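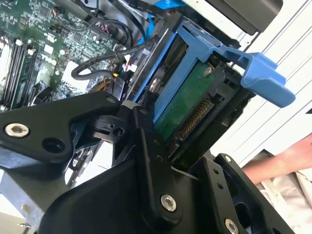 Reviewed by Farías | Storage and Desktops | 15 Sep 2024

Blue plastic drive caddies in Dell desktops: a service review

The subject is the tool-free 3.5-inch carrier in an older Dell desktop. I service a batch of these machines for the Illthorpe office and wanted to know if the carriers were worth keeping or should give way to a screw-in cage.

The caddy is a single bright blue bracket that wraps the drive on two sides. A metal pin sits on the rail, and a flat tab projects at one end for release. With the drive seated, the circuit board and the connector end stay exposed. That is good for inspection and bad for careless fingers. Hold the assembly by the plastic.

Flex is the main complaint. The bracket has to spread to accept a drive, and older ones spread more easily than I would like. I weighed a loaded caddy at 845 g on the bench scale – nearly all of it drive.
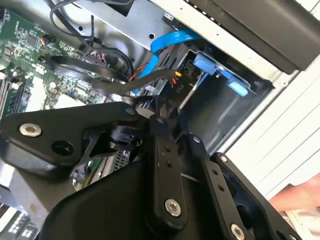 Cable routing is less convincing. Thin black leads loop over the sheet-metal bracket, and the red and black wires run close by. Unplug data and power before pulling anything, and move the loop aside by hand. On one unit I caught a lead on the bracket edge and had to reseat it.

Access is otherwise good. Two carriers sit side by side, each with its own latch, and either can be released without disturbing the other. The gap between the handles is narrow, so large hands will find the inner edges awkward. 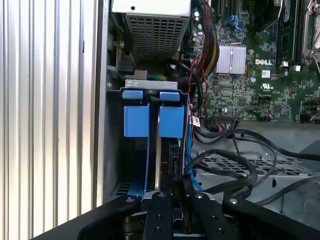
Drive cage with both blue handles, power supply behind.

Replacement caddies from Vellance fit without trimming but the tab is stiffer. The Trunus version was loose on the rail and went back.

Score: 3 out of 5. Keep the originals if the latches still click.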